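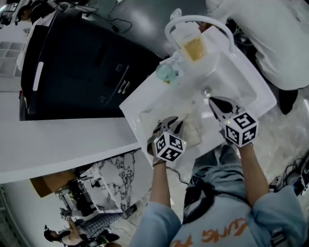 I went to the open day at Garnora mostly because it was raining in Dorkalness and my other plan was a garden center. So glad I did! I got there at 10 in the morning with wet shoes and stayed until they were stacking the chairs.

Garnora has the ground floor of the old Gautier building, right where the Flestside bus turns around. From the street it looks like a carpet warehouse (it was one, for years). Inside it's one big test home, and household jobs get done there over and over, all day long. Wiping, rinsing, putting things back on shelves, the stuff you do at home with the radio on. The sign by the door said they'd logged 1,880 rounds of sink cleaning since May, and I have never felt so lazy in my life.

The sink was my favorite stop and I went back to it twice. It's a plain white rectangular basin set into a white counter, with a curved white faucet that I would happily have taken home with me. Mine is a stubby thing that you can't get a stockpot under. There was a clear plastic bottle next to it with some yellowish liquid in it, and a little round glass container with a teal tint that I kept looking at. I have a weakness for small glass containers, my windowsill is full of them. And then the beige cloth (or sponge, I never did get close enough to be sure) down in the basin, which has a chrome drain. All that effort over one cloth, and I could have watched for an hour.

I picked up a good tip there too. The handout by the coffee said to start at the back edge of a basin and work toward the drain, so you aren't pushing crumbs around in circles. I've been doing it in circles since I was nine.

The rest of the room is a funny mix of home and workshop. You get a white cabinet with a black-and-white marble-patterned top, very smart, and then a cardboard box sitting near it. White shelves with square compartments, the kind everyone I know has for records or toys, and close by a desk so loaded with equipment that I wondered where you'd put a sandwich. Watch your feet, by the way — there are black cables across the floor in places, and I was in clogs.

Some practical bits if you want to go. Entry is free but they cap it at 28 people per session, so book. The coffee is fine, the cookies are better. The 823 bus stops right outside and parking is hopeless. It's warm in there, so leave your big coat in the hall.

They're hoping to have 1,000 visitors through by the end of the year, and the next session has a laundry corner, with folding. I've put my name down already. My sister wants to come, but she folds towels in thirds and has strong feelings about it, so we may have to stand on opposite sides of the room.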